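6/23/23

Second full day on the left hand. Costel Surdu had it apart again before I got in, fingers laid out on the blue towel in order, and he wanted to tell me it was the tendon on the ring finger. Last time it was also the tendon on the ring finger. I wrote down "tendon, ring" in the log and put a question mark after it, and he saw me do it.

My own view is that the tension numbers are fine and have been fine since we unpacked the thing. We keep tightening what we know how to tighten. The Galli people sent a procedure that runs to eleven steps, and step four says to set the preload "until firm," which could mean anything to anyone. I set it at 283 on the counter because that is what it was at when it last behaved. Costel would have gone higher. We'll see who is right, though I doubt we will learn it from this.

Put the cover back on, four screws, one of them already chewed up. Ordered more in November and they sent the wrong length. Still using the wrong length with a washer under it.

Ran the finger sweep cold. Every joint went out and came back. Ran it again with the glove on the thumb side and the index lagged a bit on the way in, then quit lagging on the third pass, so I have nothing to report except that I saw it. Zutton's software marks all of that green. Zutton's software would mark it green if the hand were in a drawer.

After lunch we moved to the shop floor, meaning the strip of carpet with the produce stand. The job for the week is carrots: get them out of the cucumbers and into the basket. It's a decent test of a hand after a rebuild, I'll give it that. A carrot with its top on is stiff at one end and floppy at the other, and the fingers have to close low and even or it turns over on you. A cucumber is close enough to the same shape that a lazy grip gets one of those instead.

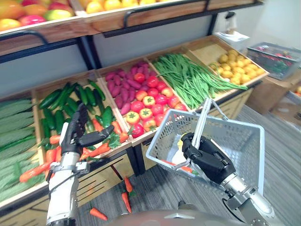
Left hand over the cucumber crate, basket in the right. Carrots on the floor.

What bothers me is the approach. The left comes in with the fingers spread and curled down, which is how it was taught, and I think it was taught that way by someone looking at the old hand. The new fingertips are thicker. Going in from above among cucumbers, a thick fingertip lands on whatever is highest. Dorin Dinu says the planner corrects for this. I asked him where, and he opened a file with 2206 lines in it and scrolled. I'm not saying it isn't in there.

The right side worries me less, which probably means I should look at it. It has one thing to do, keep hold of the wire handle, and the basket was tilted toward the stand the way Dorin wants it. But a wire handle is thin, and all the load sits on a narrow part of the finger pads. We have been babying the left for two weeks and no one has had the pads off the right. I put it on the list for Monday under my own name so it doesn't wander.

Also asked for the wrist offset to be checked with the basket in hand, loaded. It was last checked with nothing in it. Dorin says the weight of a few carrots won't show up. He may be right. I've heard "won't show up" about the shoulder cable too, and I spent a Saturday on my back replacing that one.

Vuvus called at three wanting a number for the report. They like a number. The hand is rated for 2000 hours between services, so they asked what percent of its life it had left, as though it were a battery. I said it had been rebuilt twice well short of that and I would not put my name on a percent. The woman on the phone was polite about it and asked again in different words. In the end I gave her the dates of the rebuilds and told her she could do the arithmetic.

The thing I would like, and have asked for, is one week where we change nothing. Same preload, same fingertips, same taught approach, same stand. Log every grasp by hand, on paper if need be, and then decide if we have a mechanical problem or a habit. Costel says that's a week of watching something fail on purpose. Well, yes. Right now we adjust it in the morning and judge it in the afternoon, and by the next morning neither of us could swear to what setting it was on. I found two different preloads written for the same day in the Nornia binder, both in my handwriting.

Left the arms parked high and the hands open, power off at the wall. Marked the 283 on a strip of tape inside the cover with today's initials. If it reads something else on Monday, I'll know somebody has been in there, and I have a fair idea who.

Need: pads for the right hand, screws (SHORT ones), new towel.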